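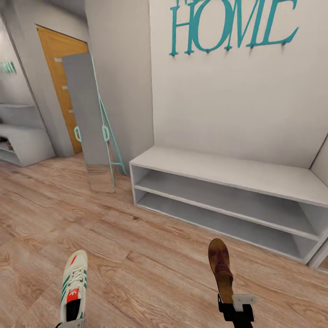
Simulated demonstration collection is the practice of recording examples of a task in a computer-rendered environment so that a learning system can be trained to carry out the same task. A human operator, a scripted planner or an earlier version of the trained system controls a robot inside the simulation, and each attempt is saved as a sequence of observations and actions. The method is used mainly for household and warehouse manipulation, where recording on physical machines is slow and costly.

Terminology

A single recorded attempt is called a demonstration or an episode. The set of episodes gathered for one task is a task set. The term "scene" covers the room, its furniture and its lighting, while "asset" means any separate object model placed in it. In two-arm work, the arms are recorded on one shared clock, so that the position of each gripper can be read against the other at any step.

Procedure

Collection usually begins with a written task statement, such as "place both shoes on the bench." The statement fixes the starting conditions, the objects that may be moved and the test for completion. The operator then controls the arms through a pair of handheld controllers or a smaller copy of the robot. Rendered camera views, joint positions and gripper openings are stored at every step.

Because the simulator holds the exact position of every object, completion can be checked by rule. In a shoe placement task, the rule may require that both shoes rest on a shelf surface, that neither gripper is in contact with them, and that they remain still for a set time. Episodes that fail the rule are discarded or kept in a separate set for training failure detectors.

Variation

A task set recorded in one unchanged room tends to produce a system that works only in that room. Collectors therefore vary floor textures, wall colors, furniture positions and lighting between episodes. Objects are also exchanged. Footwear is a common choice for this purpose, as a laced sneaker and a leather shoe differ in outline, surface and the places where they can be gripped. Mirrors and other reflective surfaces are sometimes included as distractors – they are expensive to render correctly and are often approximated.

The Gorura task set

Gorura is a set of hallway tidying tasks assembled at Restovico under Yaneth Paucar. The first release held 1097 episodes, of which 549 were recorded by human operators and the rest produced by replaying operator motions with altered object positions. The planned size for each later task was 1000 episodes, later reduced to 800 after a review found that the final portion of each set added little to measured performance. Recording was done in the Plidiso simulator, and the episodes were stored in the Hladun log format.

Limitations

Contact is the main weakness of the method. Soft materials such as shoe uppers and laces are often modeled as rigid bodies, and a grip that holds in simulation may slip or crush the object on a physical robot. Friction values are estimates in most assets. Rendered images also differ from camera images in noise, blur and exposure.

These differences are usually reduced by mixing in a small number of physical episodes during training. The proportion varies by task, and no standard value is in use.

See also

Teleoperation
Imitation learning
Domain randomization
Two-arm manipulation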